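About Us

Stultach is a public health office for the town of Feledville and the villages near it. We inspect kitchens, test well water and give vaccines to 317 families each year. 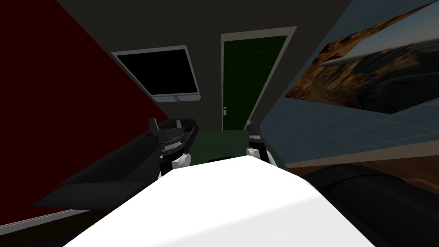
Black gripper and white wrist joint, computer rendering

Our director is Danilo Mangubat. Danang Krishnan leads the water team, which checked nearly 93 wells last February. 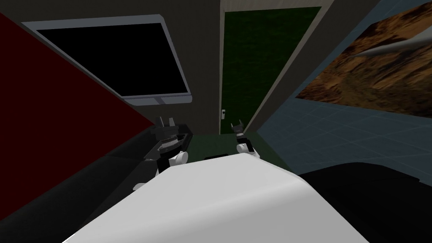 The board has 2 open meetings in a year, and every resident is welcome to speak there. Please write to the office if you need an interpreter.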